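December, still dark at 7:40

Came in to find the Drusuvel parked with its right arm straight out to the side, like somebody hailing a cab. It had faulted overnight in the middle of the return-home move and just stayed there. The screen said wrist temperature. The wrist was stone cold by then, of course, and so was the room. The heating at Closham comes on at eight and not a minute before, whatever the bill says.

Cleared the fault, homed the arm, and it faulted again at the same angle. Cleared it again. Same. I did this more times than I'd like to put on paper before I went and made coffee, which is what I should have done in the first place.

Bence came in while I was drinking it and asked if I'd looked at the cable. I said I'd looked at the cable. He asked if I'd looked at the cable with the cover off. We took the cover off.

The sensor wire for the wrist runs through a little loop of sleeve just inside the casing, and the sleeve had crept down and let the wire rub on the edge of the bracket. The insulation was worn through in a spot the size of a sesame seed. Every time the arm swung past a certain point, the wire touched the bracket and the controller decided the wrist was on fire. Fair enough. I'd have panicked too.

9:30. Spliced the wire, heat-shrunk it, put a new sleeve on and this time tied it at both ends. The manual says one end. The manual is from Hrubý and was written by a person who has never had to take that cover off lying on his back. The cover has screws in two lengths and they look identical until you put a long one in a short hole. Bence keeps them in separate cups. I keep them in one cup and trust myself. Guess who had to hunt for the drill.

While we were in there I greased the wrist bearing. It's due every 2000 hours and the counter was a little past that. How far past, I leave to the maintenance log, where I wrote it down in very small numbers.

Also wiped out the inside of the casing. The dust in there is the same beige as the floor. Cemmont ground and sealed this floor in the spring and swore to us that was the end of dust. I have a vacuum bag I'd like to mail them.

10:50. Gripper next. The fingers had been dropping things at the end of last week and I'd blamed the software, out loud, in front of the software people, so I was hoping it would be the software. It was the fingers. The pivot pin on one of them had backed out by maybe the thickness of a fingernail, enough to let the tip lean. It would close on a drawer handle fine and then slide off sideways when it pulled. Pushed the pin home, put a drop of the blue thread stuff on the retaining screw, marked the head with paint pen so I can see if it turns. Did the same for the rest of the screws while I had the pen open. It now looks like a child has been at it, but I can check it from across the room.

Then the zero. After you touch anything in the wrist you have to set the zero again, and there is a proper way of doing that with a block and a dial gauge, and the gauge was in Žofie's desk, and Žofie's desk was locked, and Žofie was on a train. She texted me where the key was. The key was in my own jacket. She had given it to me in November so that I would always be able to get at the gauge.

12:15, lunch standing up.

Zero set. It was off by 43 hundredths, in the direction I would have bet against. Saved the new offsets under a new name and kept the old file, having once saved over the old one and lost an afternoon of my life and most of Bence's.

After lunch, cables. I don't like the cables. The run on the floor has been on my list since we moved the stand over, and every week it is a slightly larger nest. I got as far as labeling both ends of the power and network lines and then Žofie walked in from the station, still in her coat, and wanted to know if we could run, so the nest lives. I did at least drag it clear of where the base rolls. Ordered floor channel, part 1254, the low one with the sloped sides. The high one catches the casters. We own several yards of the high one if anyone wants it.

2:20. Žofie set up the drawer cabinet for the check. Her rule is that after a repair you go back to the dullest job you have, at quarter speed, one hand on the stop button. Pull the top drawer, let go, back off. Pull the middle one. Pull the bottom one, where the arm has to reach down low and the wrist is bent about as far as it will go, and that was the angle I cared about. She called the moves and I held the button and Bence watched the temperature reading and said "fine" at intervals in a voice like a man reading out lottery numbers he hasn't got.

No fault. Reached low again, no fault. I took my thumb off the button and found it had a ring pressed into it.

Pulled slightly left on the middle drawer. Žofie thinks that's my zero and I think that's the cabinet, which has been leaning on its runners all year. We swapped a few opinions about this. She'll put the gauge on the drawer front tomorrow and one of us will be quiet for a bit.

3:45. Full speed, with the small stuff up on top for picking once the drawers are done. I've asked for the long run tonight, 400 cycles, with the fault log going to my phone. That means I'll be woken at three if the splice gives up. I've also set it to stop with the arm down at its side. If it's going to sulk, it can do it with some dignity, and I won't walk into an elbow before coffee.

To do: floor channel when it comes. More sleeve. Separate cups for the screws (do not tell Bence). Gauge key back on the hook, the real hook, by the door.

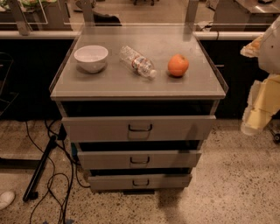
p. 43

Last look before the picking started. Bowl, bottle, orange, all the drawers part open, the gripper hanging down by the right side of the cabinet. The cables are on the left, and I am not discussing them. Žofie took the orange for the train home afterward and left me a note to buy another.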